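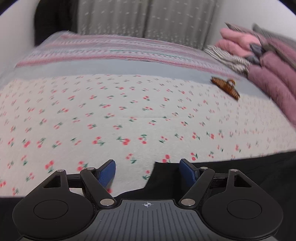

Bed 2, cherry-print sheet, with folded clothing and a claw clip on top.

Bedroom Linens, Trovinley House
Notes and pictures by Maeve Kinsella

This gallery covers the bedroom portion of the Trovinley linen inventory, compiled Mar 2, 2024. The full list runs to 306 items. Bedding accounts for 81 of them. Entries are by bed, then by layer, starting at the mattress.

Bed 2, base layer. Light cream ground, small repeat of paired red cherries with green stems and leaves. Listed as entry 170. Fiber content is not recorded; the care label was removed before the December inventory.

Bed 2, blanket. Horizontal bands in pink, rose, pale blue, grey and green, with rows of small zigzags and dots. Fold lengthwise for storage so the bands stay parallel to the crease. Thérèse Lachance has it under "throws" in her earlier list. It is filed under blankets from now on.

Curtain. Grey, with small white dashes in vertical columns. Entered with the window textiles and cross-referenced to this room.

Clothing on the bed is outside the inventory and goes to the wardrobe list. The same applies to hair clips and other small personal items.

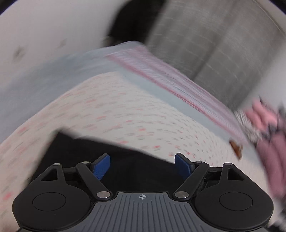

Printed fabrics with a small, scattered motif are matched by repeat before they are matched by color, as reds vary with laundering. Measure the repeat on a flat area away from the hem, and enter it in the pattern column. Plain fabrics take a dash in that column.

Next gallery: Bed 3 and the hall closet.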